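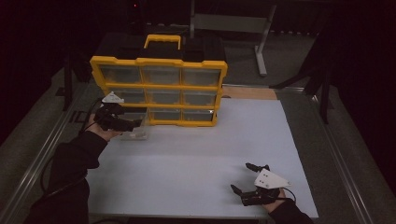
The Bimgate members wanted it put down first that a rule only counts if a newcomer can follow it on their first morning, and everyone was glad to start from there.

Vollitz Working Group on Good Practice for Hand-Held Gripper Work
Minutes, September 11, 2023, Faltthorpe

1. Last minutes
Agreed, with one fix: the May draft has 17 rules, and we had written 18.

2. Clear table rule
A really lively half hour! The draft said "keep the table tidy", and no two sites read that the same way. New wording: only the things named on the task sheet go on the white surface, and anything else comes off before recording begins. Faltthorpe tried this over the summer and kept 78 recordings out of 100, their best run so far, and there was warm applause.

3. Small metal parts
Moriarty asked that small parts start in open space, clear of the drawers, with both grippers open. Agreed. Bimgate would like the starting angle changed between goes as well (a lovely idea, and cheap to do). Added to rule 9.
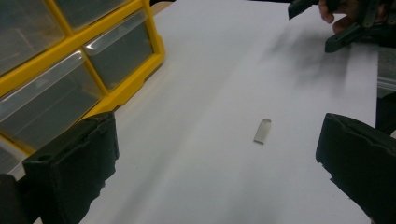
Item 3: small metal part on the white surface, gripper open.

4. Cables and sleeves
Long talk about cables. Agreed that they run back along the arm and stay out of the jaws. Sleeves left to each site for now, though Moriarty is keen to come back to it.

5. Stopping
Either hand may stop a task at any time, no reason needed. Passed at once, and happily.

6. Sign-off sheet
Still two pages. Bimgate to try for one.

Actions
Vollitz: send out the new wording of rules 4 and 9.
Faltthorpe: share their task sheets.
Moriarty: short note on sleeves.

Next meeting at Bimgate, room 103.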